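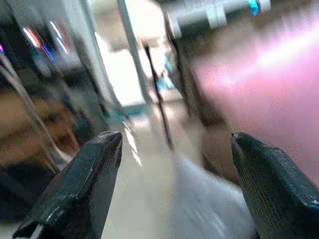
About Remden

Remden is a home furnishing workshop and day school. We repair and reupholster chairs, make cushions and covers, and teach people how to set up and look after a living room. The business was started by Mal-soon Won and Gil-soo Gil in two rented rooms above a print shop. We now have the whole of a former dairy office, with the workshop at the back, the classroom on the left as you come in, and the sitting room at the front.

We have 19 people on the payroll, part-timers included. Most of the upholstery is done by Valeriano Cordero and the two people he trained. Shazia Dhanial runs the cushion bench and does the cutting. Tatu Were looks after bookings, deliveries and the front desk, and he is usually the one who answers the phone.

What we do

Repair work is still the larger part of the business. Customers bring in armchairs, footstools and dining seats, and we give a written price before any fabric is removed. A single armchair normally takes three weeks. Webbing and springs are included in the price. Casters and new legs are extra.

Cushions are made to order in 36 fabrics, which hang on the rail by the front desk. You may also bring your own cloth if it is heavy enough to take a zipper. We make covers for inserts you already own, and we will restuff an old insert if the casing is sound. Feather inserts are sent out to another firm — allow an extra week for those.

The classes

The school side began in January with one evening class on piping and zippers, held after closing at the long table. There are now four courses:

Cushion Covers for Beginners (two evenings)
Seat Pads and Ties (one evening)
Reupholstering a Dining Chair (six evenings)
Keeping a Room in Order (one morning)

The fee for Cushion Covers for Beginners is $92 and includes thread, zipper and one insert. The dining chair course is $175, and you bring your own chair. Tools are shared. If you are left-handed, tell Tatu when you book and he will put out left-handed shears.

The sitting room

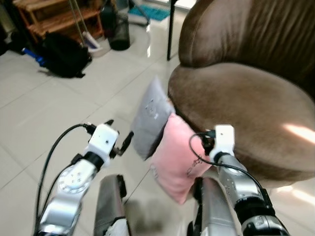 Seating is the main subject of the morning class, which Mal-soon teaches in the front room. People learn how to clear a chair, brush down the seat, and put cushions back so that the chair can still be used. She teaches layering with two cushions of different colors, such as a pale pink one set in front of a light gray one on a brown armchair. On a deep padded seat they can lean against the front of the cushion while the back is being brushed, and then go up into the corners. Velvety fabrics are brushed in one direction only, with a soft brush.

The rest of the morning covers throws, side tables and where to keep the things that pile up on them. Gil-soo takes the last half hour, on stains. Bring a fabric sample from home if you have a question about a particular mark.

Our names

Ziltik is the name we use for our cushion inserts, and Skandano is our line of plain seat pads. Both are made here and sold at the front desk. Older customers may remember the shop as Bae, which was the name over the door when we took the building. The sign is still in the stairwell.

Visiting

The front desk is open from 9 a.m. to 5 p.m. Please call ahead if you are bringing in anything larger than a dining chair, so that we can clear the loading door. Parking is on the side street, and the step at the entrance has a ramp that Tatu can put down for you.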